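Ranness adopts rules for simulated grasp tests

Ranness, 2026-05-24

The Ranness robotics working group has voted to adopt a code of practice for grasp tests run in simulation, bringing to an end a discussion that began in January and was expected to take one afternoon.

The code runs to 11 pages, 4 of them definitions. Its main demand is modest. Any lab that reports a success rate from simulated trials must say which trials were simulated, which physics settings were used, and how many attempts were thrown out before the good number appeared. Members had been free to leave all this to the reader's imagination, and the reader's imagination had been generous.

A second section deals with what counts as a grasp. Under the old wording, an object was held if it was "in or near" the gripper, a standard that would also cover most parking. Labs must now state whether both fingers are in contact, for how long, and whether the object stays put when the arm moves. Views from the gripper's own camera may be submitted, but only along with the contact log.

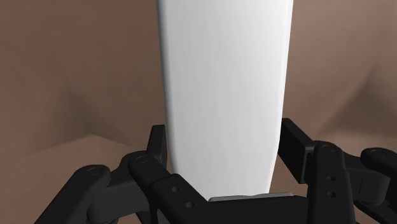 Olga Urrutia would have gone further. A rendered view can show a narrow gap beside an object or hide one behind a finger, she told the meeting, and the code should have barred such views as evidence altogether. She also asked why plain, untextured rooms were still allowed as the only test setting, given that she had yet to be invited into one.

Her amendment failed. A milder version, requiring labs to describe the background and lighting in one sentence, passed after the word "one" was debated at some length.

Of the 33 comments received on the draft, most concerned the logging format. Niser and Drorard each proposed their own, and each described it as the neutral choice. The code permits both. Gezer, which has no format, asked for more time and was given it.

The rules apply to all new submissions. Results already published may stay as they are, though authors are "encouraged to revisit them." The code sets no deadline for feeling encouraged.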